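How to learn a two-part harmony without falling out

Pick a song you both know and neither of you loves. Love makes people sing the tune, and one of you has to give it up. My partner in this was Raimonds Avotiņš, who gave it up in May and wants it back.

Whoever takes the low part learns it alone first. Play the melody on one phone, hum a third beneath it, and go two lines at a time. Stop when the cat leaves.

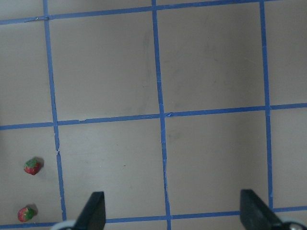 Sayaka Ichikawa wrote in to say that a third below is fine until the chord changes, at which point you should move to the nearest note that doesn't hurt. She is right, and I have 109 recordings to prove it.

Now sing together, facing each other, quietly. If you can't hear the other voice, you're too loud — this means you, Raimonds.
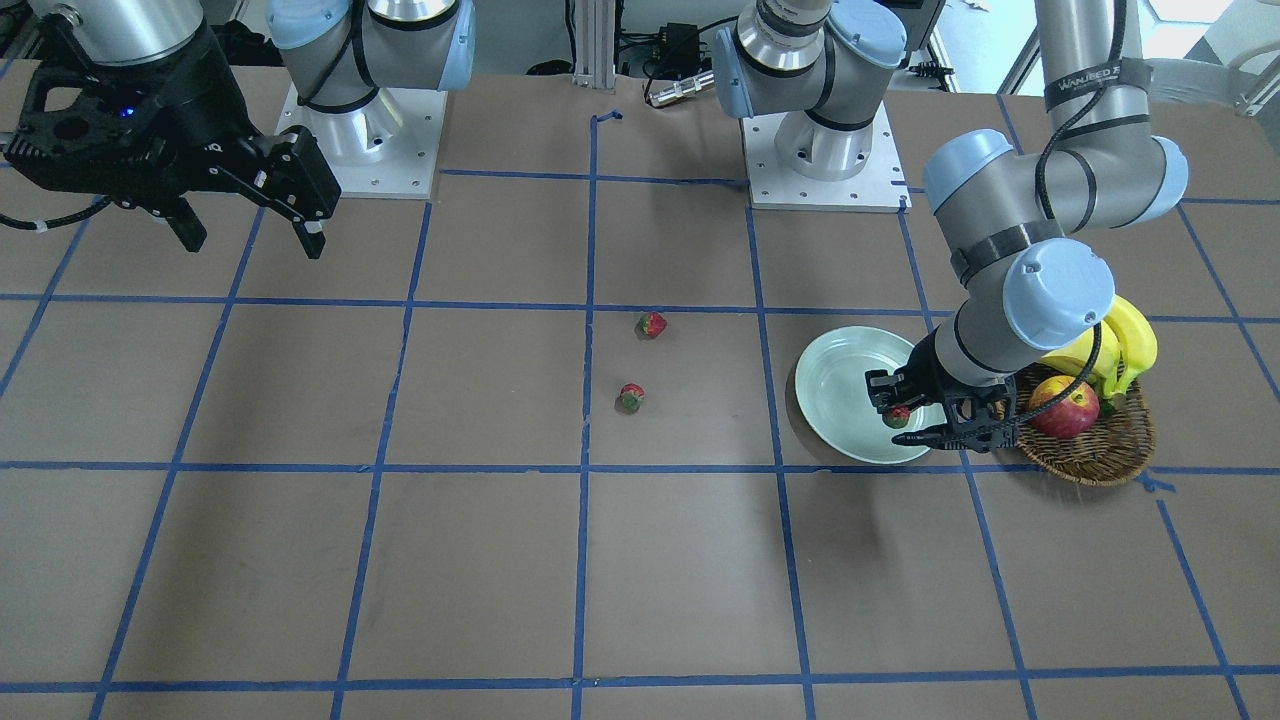 Breathing is where most duos come apart. Write out the lyric and agree on every breath before you sing a note. I rule my sheet into boxes like the blue tape on that table, one line of the song to a box, with a tick wherever we both stop for air. Then run it slowly at 109 beats a minute, or slower if the verse is wordy.

Leave the last chorus until tomorrow.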